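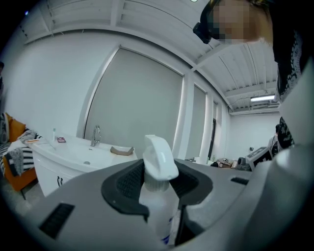

Spray bottle held at the neck, from the gripper camera. Vanity task, handheld collection.

Thread: Neck grasp or body grasp for spray bottles?

mspanos
We have 1,697 episodes of the vanity cleanup task, collected with handheld grippers. Most have the bottle held as in the attached still, jaws around the neck just under the trigger head. Three of our collectors prefer to grab the body lower down. The policy trained on the mix hesitates on approach and sometimes closes between the two heights. Do I filter to one grasp or keep both and label them?

zoltcombe_dev
Filter. Two modes with no conditioning signal is a known way to get an averaged action. Keep the neck grasp. The pads wrap it and the bottle stays upright.

m_ververidis
Disagree with filtering. What is your action head? If it's plain regression, then yes, you'll get the average. A diffusion head should handle two grasp heights without trouble, and you'd be throwing away data that covers bottles with short necks.

mspanos
Diffusion, 11 steps at inference. Action chunks are short. I suspect it switches modes between chunks.

m_ververidis
Then lengthen the chunks before you delete anything. Switching between chunks is a separate problem from having two modes.

Quintero_M
Look at the background too. In your still I count the sink, the faucet, small items on the counter, an armchair with a striped blanket, window blinds and a person leaning in at upper right. If the body-grasp collectors all worked in one room and the neck-grasp people in another, the model may be picking the grasp from the room. Split your success rate by site.

zoltcombe_dev
A person in view is grounds for rejection in our pipeline. Face blurring doesn't remove the shirt, and a high-contrast graphic like that white one on black is an easy feature to latch onto.

Quintero_M
We tried rejecting those. It cost us around 9 percent of the set and made no measurable difference on held-out rooms. I would keep them and vary who stands where.

zoltcombe_dev
How many held-out rooms?

Quintero_M
Three. Fair point, it's a small test.

mspanos
Split by site as suggested. Body grasps are nearly all from one site, so grasp and room are confounded. Plan is to re-collect there with both grasps, alternating by episode, and log the grasp as a field in the metadata. Will also run longer chunks on the existing set as a baseline.

m_ververidis
Run the chunk test first. It only costs compute.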